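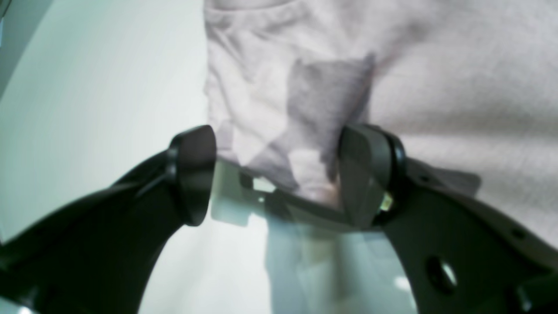

Pale pink fabric held between the gripper fingers.

Stellemine progress report, 6/13/18
For: Ragnvald Forsberg, Engström small grants

Hi Ragnvald,

You asked for something you could read over one cup of coffee, so I've kept the tables out of this and put them in the repository with the rest. Short version: the scheduler work is done, the file system is mostly done, and the crash recovery piece is behind where I told you it would be. Money is fine.

Scheduler first, as that was the part you were worried about last time. Starnano used to hand out CPU time with a plain round robin queue, every process getting the same slice no matter what it was doing. Great for teaching, lousy for anything that has to answer a keypress while a compile is going. Stellemine now has a multilevel queue in its place. A process that keeps using up its whole slice drops down a level, and one that blocks early on input stays near the top. I also added a periodic boost that lifts everybody back to the top level, so the long-running jobs don't starve. I had that boost set too short at first and it pretty much canceled out the whole scheme! It took me an embarrassingly long time to spot, and I only found it by printing the queue level on every context switch and reading the output by hand.

The regression suite stands at 2,353 tests, and all of them pass on the single-core build. The two-core build fails 14, all in the same corner of the code where a process exits while its parent is waiting on the other core. I know what the bug is. The parent checks the child list, finds nothing, and goes to sleep, and the wakeup has already gone by. The fix is to hold the lock across the check and the sleep, and I have a patch that does it, but it makes two other tests slower than I like and I want to look at those before I merge.
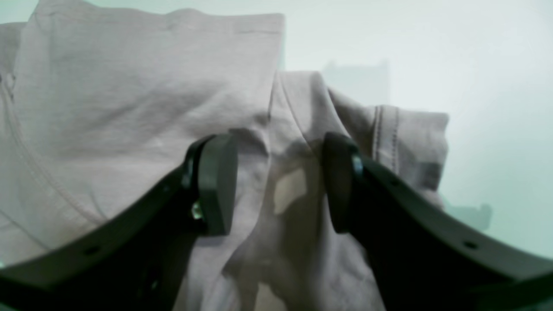
T-shirt and open gripper.

The file system. Directories, hard links, and file growth all work, and you can copy a tree into a Stellemine disk and copy it back out again with nothing changed. The block cache was rewritten (the old one searched a linked list from the head every single time, ouch) and now uses a hash table with one lock per bucket. Eviction is plain least-recently-used. I spent a few evenings on a fancier policy and threw it out, the gain on our workloads was too small to see.

Where I'm behind is journaling. The plan was to have the write-ahead log finished by now, with replay at boot. Logging works. Replay works when the crash lands between transactions. When it lands in the middle of writing the commit record, replay sometimes believes a record it shouldn't, and then you get a file whose size says one thing and whose blocks say another. I'm adding a checksum to the commit record, which I should have done from the start -- I was counting on that one sector being written all or nothing, and then I let the record grow past one sector. 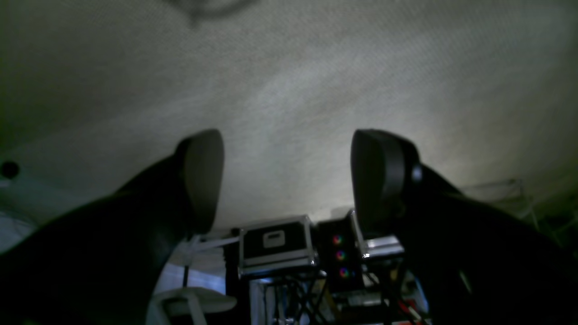 To find these I wrote a little tool that cuts the simulated power at a chosen disk write, reboots, and runs the consistency checker. It has done 3,000 runs so far and turned up three separate bugs, two of them fixed. I'd like to keep it as a deliverable of its own if that's okay with you. It wasn't in the proposal, but the people at Tuteck have asked for it already and it doesn't depend on much else in the kernel.

Documentation is uneven. The system call reference is complete and the scheduler chapter has been read by two people who weren't me. The file system chapter still describes the old cache. Please don't send that one to anybody yet.
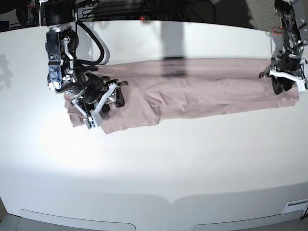 On the budget: nothing to move between lines. I have $300 left for hardware and would like to put it toward a second test board, so the two-core tests can run overnight while I use the first board during the day. If you'd rather I left it alone, just say so, I can keep swapping the card back and forth.

What's next, in the order I plan to do it:

Merge the exit/wait fix.
Commit record checksum, then rerun the power-cut tool from scratch.
Rewrite the file system chapter.
Start on shared memory mappings, if there's any time left in June.

I wouldn't bet on the last one. If it slips I'd sooner push it to the next period than squeeze it in, and I'll write you a note as soon as I know. One question for you: does Engström want the source tagged at each report, or only at the end? I tagged this one anyway.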